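Notes from the toy cupboard

It has been a month of pretend vegetables in our house, and I'm blaming all of you. I put one line at the bottom of the February newsletter asking whether anyone had play food they no longer wanted, thinking I might get a carrier bag or two for the Drivell playroom, and by the second week of March I couldn't get past my own hall table. Thank you! I mean it. Please also stop, at least until Easter.

For anyone who has joined the list lately, the Drivell playroom is the long room behind the library where we run the toddler mornings, and the play kitchen in the corner is easily the most popular thing in it. We have had a train set, a garage, a doctor's surgery and (briefly, never again) a sand tray, and the children walk straight past all of it to go and fry something. The trouble was that the food had got into a sorry state. There was half a pizza. There was one fried egg, which was fought over. The bananas had been chewed by what I can only assume was a succession of teething babies going back to when Muireann Duggan set the group up, and Muireann herself told me she'd been meaning to throw them out since her youngest was in nappies. He's learning to drive now.

So the begging line went in, and the food came. I've spent a good few evenings at the table sorting it, with a mug of tea and the radio on, and I've become a bit of a bore on the subject, as my family will tell you.

The first thing I'd say is that size matters far more than I'd thought. A lot of the boxed sets you can buy are made to one scale, so that the strawberry is as big as the aubergine and the whole lot fits in a little net. They look lovely lined up on a shelf. But a two-year-old wants something to get hold of, and the pieces that get carried about and posted through the banisters and taken home by accident are nearly always the ones that are somewhere near the size of the real thing. A good long cucumber beats a tray of tiny peas every time. You can stir with it, you can knock on a door with it, and you can hand it very solemnly to a grandad and wait for him to eat it.

The second thing is the lumps. I had never given a moment's thought to what makes a pretend potato a potato, and then I had a heap of them in front of me and could think of little else. The poor ones are just brown eggs. Arif Chong's little girl picked one of those up at the toddler morning, said 'egg', and put it in the egg box, and I couldn't argue with her. The good ones have dimples for the eyes, and a bit of a crease, and a shape that won't sit straight whichever way you put it down. The colour hardly seems to come into it. You can have a potato as yellow as a pot of mustard and if the lumps are right the children will peel it, boil it and mash it without a murmur. 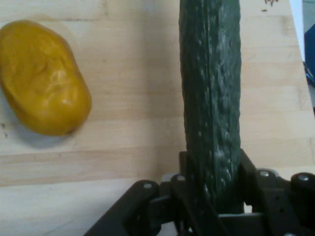 Anyway, the sorting. I started by putting everything into fruit, veg and 'other', which lasted until I got to the tomatoes and had my husband leaning over my shoulder with opinions. After that I gave up on botany and sorted by where you'd find the thing in a shop, and that has worked much better, because the children know shops. They know you get the bread in one place and the milk in another. We now have a greengrocer's crate, a bakery basket, a fridge box and a tin for everything that comes out of a cupboard, and at tidy-up time even the smallest ones can have a go. Mistakes are made (there was a lamb chop in with the croissants last week) but they're made with great confidence.

Each crate has a label on the front with a drawing and the word underneath. I did the drawings myself and I apologise for the cheese.

Washing took me longer than the sorting. For the plastic pieces I use warm water with a squirt of ordinary washing-up liquid and an old toothbrush for the creases, then a rinse, then a towel on the draining board overnight. Anything hollow with a hole in it gets squeezed hard first, and if what comes out is grey, it goes in the bin, however nice it looks from the outside. I lost a beautiful sweetcorn that way. The wooden things I only wipe, with a cloth that has been well wrung out, and I stand them on their ends to dry. Felt food I have mixed feelings about. It's charming, and somebody has clearly sat up at night sewing those little lettuce leaves, but it does pick up every hair and crumb in the building, and one good suck from a baby and it's never the same again. I've put the felt to one side for the older children's table, where they mostly keep things out of their mouths.

We did also have a sack of cutting fruit, the sort that comes in halves held together with hook-and-loop dots, so you can saw through it with a blunt wooden knife and get that lovely ripping noise. Every child adores it. Every adult who has had to match up the halves at noon does not! I've kept it, but I have taken out all the pieces with no partner – apart from one half of a lemon, because Arif's daughter was using it as a hat for a doll and I hadn't the heart.

A few of you asked where to buy new, if you'd like to give something that way, so I'll pass on what I know. The toy shop on Mac Suibhne Street keeps a basket of single pieces by the till, which is handy if you only want an onion. They let me stand there squeezing the pears for ages. The bigger sets they'll order in for you if you ask at the counter, and they've promised to tell people honestly which ones are the titchy kind. I'd sooner have one well-made cabbage than a whole net of bits, so please don't feel you have to spend a lot. And charity shops are very good for this sort of thing after Christmas and again in the summer.

Now, the part where I ask for help again, having just told you to stop. We've got plenty of food. What we haven't got is anything to cook it in. The playroom kitchen is down to one frying pan with a wobbly handle and a colander that the children have decided is a helmet. Small real saucepans are much better than toy ones if you have any at the back of a cupboard (the milk pan sort, with no glass lids please), and wooden spoons, and tea towels, which get used as blankets, capes and picnic rugs and come home with me to be washed every fortnight. A set of old-fashioned kitchen scales would make me very happy. I have a plan for those. When my own two were small they could spend a wet afternoon weighing potatoes against shoes, and I'd like to see whether it still works on this lot.

You can leave things in the blue box inside the library's side door any morning before twelve, or catch me at the toddler group. If it's heavy, ring Muireann, who has the car.

We also need a better shelf. The crates are living on the floor under the window at present, and that means someone sits in the bakery at least once a morning. Muireann's brother-in-law has offered to knock something up from the timber left over from the Skadivent hall kitchen, low enough for the children to reach and with a lip along the front so that nothing rolls off. He wants to know how deep to make it, and I've told him the depth of one cucumber laid longways with a bit to spare, which he has written down on the back of an envelope and gone away looking thoughtful.

I'm told it should be up before the end of the month. If you happen to be in on the morning it goes in, bring a cloth and half an hour and help me move everything across – there'll be coffee, and real biscuits, kept well out of reach of the bakery basket so that we don't have another incident.

Next time I'll be tackling the dressing-up rail. If you have a view on whether we really need four pirate waistcoats, you know where to find me.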